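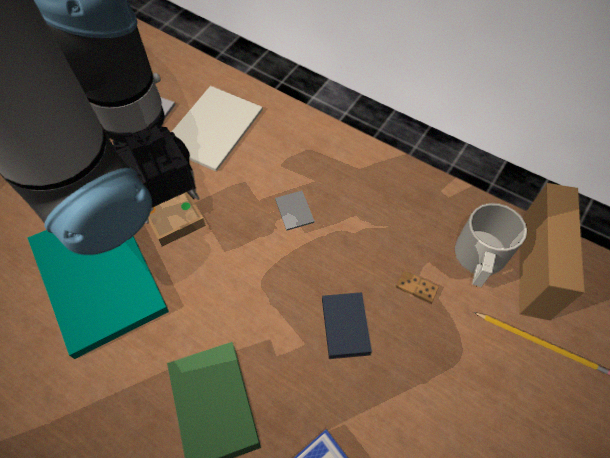
What happens to the old machines if the shed lease isn't renewed?
They stay where they are until the end of September, and after that they move to the smaller bay at Matubbar, where we already have power and a lockable door.

Now that the question most of you have been writing in with is out of the way, hello again, and thank you for putting up with a newsletter that was meant to reach you before the holidays. The past while has gone almost entirely into the Jirnia, our big grey minicomputer with the temperamental power supply, and I'm very happy to say she has a steady five volts on the main rail again (I did a small lap of the shed, I'll admit it).

For those who joined recently, the Jirnia came to us from a grain handling office that was clearing out its basement, along with a stack of manuals, two terminals and a line printer that weighs more than my first car. Somebody had stored it beside a water heater for years. The boards themselves were in lovely shape, but the big filter capacitors in the supply had dried out, and one of them had leaked onto the bus bar underneath. Cleaning that up took vinegar, then a good deal of isopropyl, and then more patience than I usually have on hand after supper.

We brought the supply up slowly on a variac with a dummy load in place of the logic, and left it running for 30 minutes at each step. The fan bearing squeals when it's cold, so if anybody has a source for a 30-volt replacement in the old square housing, please write! I've tried the usual surplus places and come up with the right size in the wrong voltage every time.

Next on the bench is the disk controller. The drive spins and the heads load, which is a great relief, but the controller reports a fault before it will read a single sector. My money is on the cable, a flat grey thing that was folded hard against the cabinet door for a very long time. I'd like to rule that out before I start pulling chips.

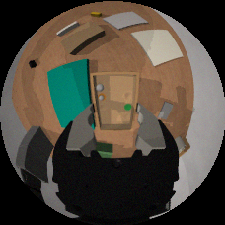

Parts, tapes and a small favour

The tape library has been growing nicely. We now have up to 600 reels on the shelves, including the Trundberg set that arrived in four banana boxes, and most of them still need a proper label and a line in the catalogue. If you enjoy quiet work and don't mind dust, it's a pleasant way to spend an afternoon, and the kettle is always on. Please leave any reel with a sticky or flaking edge in its case and put it on the lower shelf so it can be baked before it goes anywhere near a drive.

We're also looking for a copy of the Floment assembler manual, second edition or later. We have the first, but it leaves out the whole chapter on interrupt handling, and the programs on the Trundberg tapes lean on it heavily. A scan would be every bit as welcome as paper.

Last of all, a reminder about dues, which haven't changed. If you'd like to stay on the mailing list for the year, please drop us a line by January 31, 2024, and mention whether you'd prefer the printed copy or the email. The printed one has the wiring diagrams folded into the back.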